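3.2. Corpus y unidades de análisis

El corpus se compone de 56 emisiones completas de concursos de talento y baile con participantes procedentes de la ficción seriada. Se incluyeron únicamente programas en los que al menos un concursante hubiera desempeñado antes un papel fijo en una serie diaria, con independencia del canal y de la duración de ese papel. Quedaron fuera las galas recopilatorias, los especiales navideños y las emisiones benéficas, cuyo sistema de votación difiere del habitual y cuya escaleta apenas contiene piezas de presentación.

La unidad básica es el segmento, definido como el tramo comprendido entre dos cambios de función discursiva: presentación en plató, vídeo de ensayo, actuación, valoración del jurado y llamada al voto. Esta división retoma la propuesta de Zupan para el concurso musical, con dos modificaciones. La primera separa el vídeo biográfico del vídeo de ensayo, que en el modelo original compartían etiqueta. La segunda asigna categoría propia a la mención explícita del personaje de ficción por parte del presentador, ya que en los programas de baile esa mención actúa con frecuencia como fórmula de entrada y no como comentario.

Se codificaron 300 segmentos. El nombre del intérprete, el del personaje y el de la serie se anotaron en campos distintos. Cuando el presentador empleaba el nombre del personaje para dirigirse al concursante, el segmento recibió además la marca de transferencia (T), que admite dos valores: lúdica, si el concursante responde dentro del registro de la ficción, y referencial, si el nombre sirve solo para identificarlo ante la audiencia.

3.3. Procedimiento de anotación

La anotación se realizó con Parnora, un editor de capas temporales que permite alinear transcripción, rótulos y planos de reacción. Dos codificadores trabajaron por separado sobre el mismo material, sin acceso a las etiquetas del otro. Las discrepancias se resolvieron en una segunda lectura conjunta - nunca por mayoría, dado el número de codificadores - y los casos no resueltos se excluyeron del recuento principal, aunque se conservan en el anexo B.

El manual de codificación, redactado por Snežana Zupan y revisado en octubre tras la prueba piloto, fija el orden en que deben asignarse las etiquetas. Se identifica primero la función del segmento, después la voz dominante y por último la presencia o ausencia de transferencia. Alterar ese orden produjo en el piloto un exceso de marcas T en los vídeos biográficos, donde la alusión al personaje es casi obligada y tiende a absorber la atención del codificador. 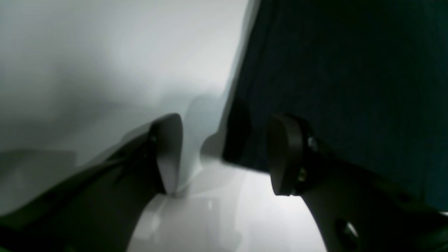 Figura 2. Dos dedos de pinza oscuros, con almohadillas de punta redondeada, separados por un espacio amplio.

3.4. Tratamiento de las valoraciones del jurado

Las intervenciones del jurado plantean un problema específico. En el formato Brollora, los jueces emiten la puntuación antes del comentario; en Zuker, el comentario precede a la puntuación y puede ser interrumpido por el público. Un mismo enunciado elogioso cumple, por tanto, funciones distintas según el programa: justifica una cifra ya conocida en el primer caso y genera expectativa en el segundo. Para evitar que esta diferencia estructural se confundiera con un rasgo de estilo de los jueces, las valoraciones se analizaron por formato y no se agregaron en ningún momento.

Dentro de cada formato se distinguieron tres tipos de juicio: técnico (referido a la ejecución), de trayectoria (referido a la evolución del concursante durante la temporada) y de carrera (referido a su trabajo anterior como actor). Solo el tercero es pertinente para la hipótesis H2, según la cual la profesión previa se invoca más a menudo en las primeras galas. En 35 segmentos, técnica y carrera aparecían en la misma oración, por lo general en construcciones concesivas del tipo «para venir de la interpretación, la postura es limpia». Estos segmentos recibieron doble etiqueta y se contabilizan por separado en la tabla 4.

3.5. Limitaciones

La selección depende de las copias conservadas en el archivo Hellwig, que carece de las primeras galas de varias temporadas. Esta laguna afecta de forma directa a H2 y obliga a interpretar con cautela los resultados correspondientes. Tampoco se dispone de las pausas publicitarias originales, de modo que la posición de las llamadas al voto respecto del corte se ha reconstruido a partir de las cortinillas. Los segmentos sin cortinilla identificable figuran como «posición no determinada».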